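Visit to the Uncombe Recovery Residence
Report to members of the Purura Alcohol Support Network
November 17, 2018 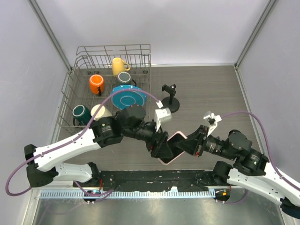
Mugs and a plate in the dish rack.

Two representatives of the Network, Hervé Lebrun and Lanying Xiong, attended the open day at Uncombe, a residential program for adults who have stopped drinking and wish to live for a time in an alcohol-free household. The residence is operated by the Bodia Foundation and has been open to referrals from our area since October.

Visitors were received by the program manager, who outlined the admission process. Applicants must have completed medical withdrawal before arrival, as the house has no nursing staff at night. Anyone who drinks heavily every day is asked to see a doctor before stopping, and the residence will not accept a person directly from the street or from an emergency room. Mr. Lebrun asked how long this step usually takes. The manager replied that it depends on the hospital and that delays remain a concern.

Residents stay for up to 4 months. They attend a group meeting each morning, take turns cooking, and meet individually with a counselor. Family visits are permitted after the first 2 weeks. Telephones are not restricted.

The afternoon session, held in the Falcão Room, dealt with cravings and sleep. The speaker explained that poor sleep is common in the first weeks without alcohol and may continue for longer in some people. Ms. Xiong noted that many callers to our own line take this as a sign that something has gone wrong, and she requested copies of the handout for our office.

The monthly charge is $900 per resident, including meals. Reduced rates are available on written application, although the waiting list for these places is currently closed.

Members who wish to refer a caller should use Form 553, available from the Network office. The completed form must be signed by the applicant and by a physician.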